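Site Visit: Vandura Court Open House, Vemville
By Tainá Bezerra
May
4 comments | 5 shares

Vandura Court opened its first finished building to buyers and agents this month. I attended the morning session, walked three of the unit types, and went through the disclosure packet on site. Notes follow for readers comparing it with the older condominium stock near the Vemville rail stop.

The development occupies the former Khoo seed warehouse and the parking lot behind it. The warehouse shell was kept on the street side and a new wing was added at the rear. At completion there will be 72 units across both parts. The rear wing is the one now open. The warehouse side still has scaffolding along its north wall, and access was limited to the lobby.

Construction in the rear wing is poured concrete through the second floor and wood frame above. The difference matters for sound. On the second floor I could not hear people walking overhead. On the fourth floor I could, at normal pace and in soft shoes. The sales office said an underlayment upgrade is offered for the upper floors, priced per unit, and must be chosen before closing.

Windows are double-pane casements on the courtyard side and fixed units with one operable panel on the street side. Two of the casements I tried did not latch without a second push. The agent wrote both down. Heating and cooling come from individual heat pumps mounted on the roof, with the air handler in a hall closet. Clearance in front of the closet is tight in the one-bedroom plan - a filter change is possible, but the door has to come all the way open into the bathroom path.

Water pressure was good in the kitchens and weaker in the top-floor showers. Panels are 60 amp in the one-bedroom units, which is low for an all-electric plan. Buyers who intend to add a charger in the garage should ask how that circuit is metered. The garage has a single entrance from Vononitz Street and a ramp with a sharp turn at the bottom. A full-size pickup would need two moves to clear it.

Storage cages are assigned by lot and are not deeded. The monthly association fee covers water, trash, the elevator and exterior insurance. The reserve study was in the packet, but the roof membrane on the warehouse side was listed without a replacement year. I asked for the missing page and was told it would be sent by email.

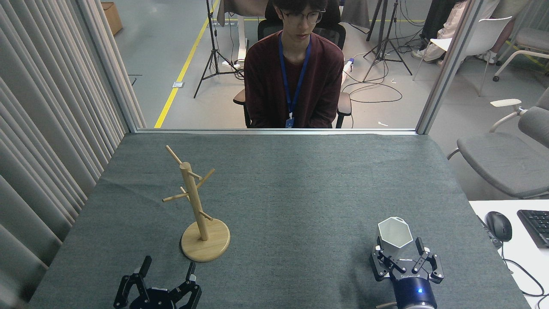
Wooden mug tree and pale mug on a dark fabric-covered tabletop.

The kitchens have one bank of upper cabinets and open counter on the facing wall, so everyday dishes will likely end up in view. Counter depth is standard. Drawer boxes are solid and the slides ran straight in all three units.

Resale restrictions are light. Rentals under 5 months are not allowed, and pets are limited to two per unit. The second phase opens for reservations once the scaffolding is down, and the sales office would not give a month for that.

Contact the editor | Copyright Vemville Property Notes | Back to top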